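Loltadach Careers and Young Workers Group
Minutes of the July meeting

Present: Annag Hepburn (chair), Michalis Andreadis, Pouran Nouri, Quyên Doãn (minutes)
Apologies: Mogens Bundgaard

1. Welcome
Annag opened the meeting at 4:10 pm and thanked everyone for coming in at such a busy time of year, with a special word for Pouran, who had come straight from the school fair and hadn't had lunch. The last minutes were agreed, with one small fix to the spelling of Cordeiro.

2. School leavers survey
Michalis took us through the first results, and we were all very pleased with the response. The survey went to 821 leavers and 298 sent it back, one more than last year's 297. Health care and teaching are still the jobs most of them hope for. Quite a few wrote long and thoughtful notes in the comments box — Michalis read two of them out, and we could happily have listened to more. He was asked to split the answers by school before the next meeting, if the schools agree.

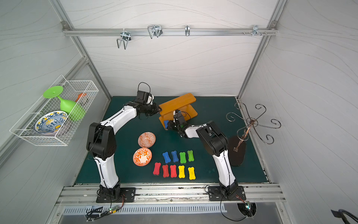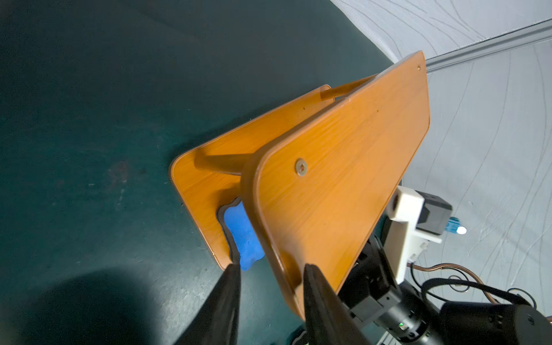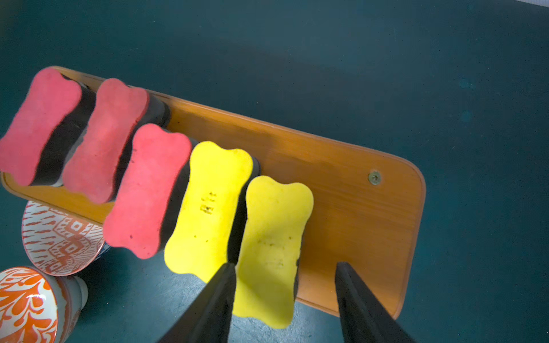 3. Work placements
Pouran reported that Vilix will take students again this fall, for two weeks each, and that Cordeiro would like to but needs a clearer idea of who looks after them at lunchtime and who signs the forms. Annag felt this was a fair thing to ask and that we should have put it in the letter to begin with. Pouran will rewrite the letter and send it around to all of us first.
There was a long and friendly talk about bus fares. Several students on the Widik side of town turned down good placements last year over the cost of getting there. Agreed to ask for around $300 from the travel fund as a start.

4. Evening talks
Mogens had sent a note offering to speak about changing careers in your thirties, which everyone thought was a lovely idea, though perhaps for the parents' evening. Quyên to write back and thank him.

5. Any other business
The key to the leaflet cupboard is still missing. Please check your coat pockets.

Meeting closed at 5:35 pm. Next meeting in September, same room.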